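An afternoon at the Lakberg open day

Foladdale is not somewhere I go often, but Lakberg had its workshop open to the public in August and a neighbour passed me a spare ticket. I got the bus over and was through the door just after 2. They gave me a sticker with my visitor number on it, 832, and sent me up to the first floor.

I had expected big orange arms behind cages. There was one of those downstairs, made by Stunell, stacking boxes, and most of the children stayed with it. Upstairs was quieter. It was a room of ordinary tables where people teach the machines to handle household things. They do it with a gripper you hold yourself. You pick something up with it, put it somewhere else, and the recording goes into the training.

Margus Sakalauskas was running the session. He took us in groups of six and talked for a few minutes before anyone touched anything. He said most beginners go too fast and close the fingers before they have lined them up. The job that afternoon was desk tidying.

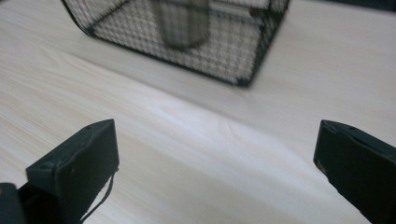

Gripper open over the table, with the mesh basket further back.

I had eight goes. The gripper was heavier than I thought it would be and my wrist was aching by the fourth. You have to stop thinking about your own fingers and watch the two green ones. I dropped a pen twice and Margus told me to leave it where it fell and carry on, as they keep the bad attempts too.

A woman from Rimkutė, the firm that writes the software, answered questions at the end. Someone asked when a robot would be able to clear a kitchen table and she said she would not put a date on it. I asked how many recordings they needed for one small task and she said it depended on the task, but always more than they had.

Tea was in the canteen and cost nothing. The bus back was at ten past five and I nearly missed it looking for my umbrella, which I had left by the Stunell arm.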